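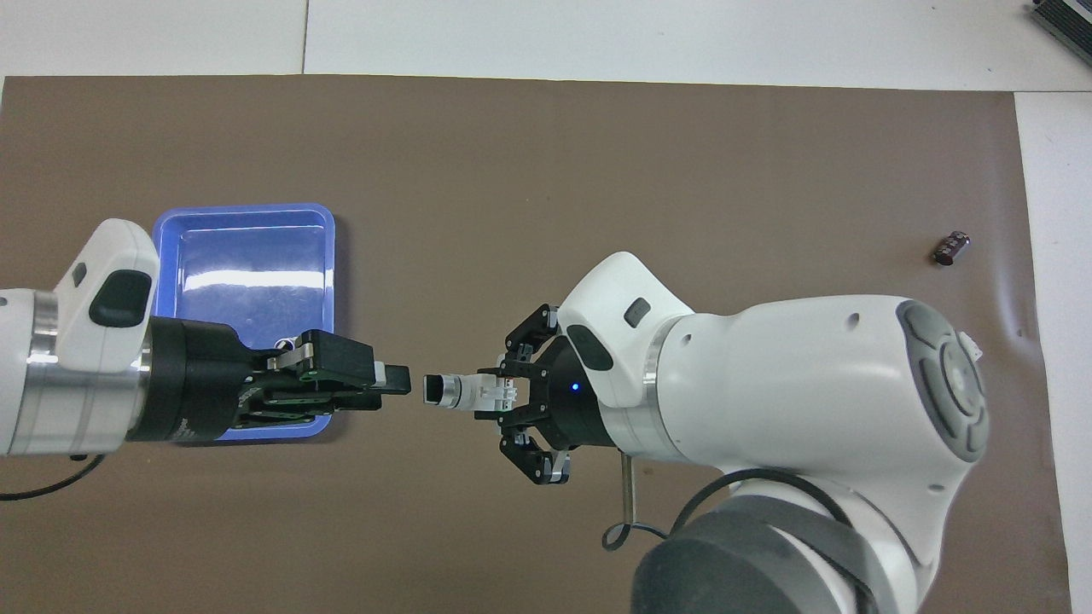

I've come to think the most valuable thing a person can do for a learning robot is be a bit bad at the job on its behalf. I don't mean careless. I mean varied, patient, and willing to record the twentieth awkward approach with as much attention as the first clean one. Two-arm work is where I learned this. Give one arm a small black piece with a white tab, give the other a white component with a black end, bring the two face to face over a brown mat, and you have a problem that a six-year-old handles without looking up from breakfast. For the machine it's a feast of tiny decisions. How close before you slow down? Which arm holds still? The pair of plain parallel jaws on one side has a completely different opinion about gripping from the three articulated fingers on the other, and an example that suits one can be useless to its partner.

I love this stuff. I've been guiding arms through examples since June, first on the Vurnier sorting work and now on small-part handling for Sirkwood, and I still come in early for it (my partner will confirm this, with some eye rolling).

The usual way of talking about examples is by the pile. How many have you got? When I started on Sirkwood the answer was 48, every one of them beautiful. Same starting spot, same angle, same smooth approach, because I'd practised until I could do it like a party trick. I was enormously proud of them. We trained on the lot and the arms did a lovely job, provided the part was exactly where I always put it. Shift it a thumb's width toward the edge of the mat and they'd glide confidently to the old spot and close on air.

Shoshana Delacroix, who was running the training side, watched this a couple of times and asked me to go back and start from the worst positions I could think of. So I did! Parts facing the wrong way, parts too near the tray, one arm arriving ages before the other and having to wait. I'd come in crooked on purpose and then fix it, slowly, with the recording still going. It felt like handing in messy homework.

Those messy ones changed everything for us. By the time we had 101 examples, more than half of them had some kind of correction in the middle, and the arms had started making corrections of their own. The first time I saw the left one pause, back off a touch and line itself up again, I made a noise I'd rather not spell.

I think the lesson is bigger than our bench. When you show somebody a skill, you're tempted to show them the finished version, because it's flattering and it's quick. Anyone who has taught a teenager to parallel park knows how little that helps. They need to see you get it slightly wrong and turn the wheel back. A learning system needs it even more, as it has no childhood of dropped spoons to draw on. Whatever it knows about recovering, it got from the person at the controls.

There's a fair argument on the other side, and my friends at Cinesus make it well. They say messy examples teach messy habits, that a system shown plenty of wobbling will wobble, and that a simulator can supply the odd situations much more cheaply than a tired human can. Some of that is true. I've thrown out examples where I fumbled and then just sat there thinking, and I'd throw them out again. A mistake with no recovery is mostly noise. I'm also happy to use simulation for anything it's good at, like getting an arm across open space without hitting its neighbour.

But contact is another matter. The last stretch, when two parts are nearly touching, is full of things I didn't know I knew until I had to do them through somebody else's fingers. I tilt before I push. I let the steadier hand be the target. I back off when it feels wrong and try again from a bit higher. I never would have written those down as rules, and they're all there in the recordings.

Patrício is next for us, a job with softer parts and a lot more cable, and I'm told the budget covers around 2 weeks of collecting before anyone trains anything. I've asked for the first few days to be nothing but bad starts. I've already got a list of horrible places to leave a connector.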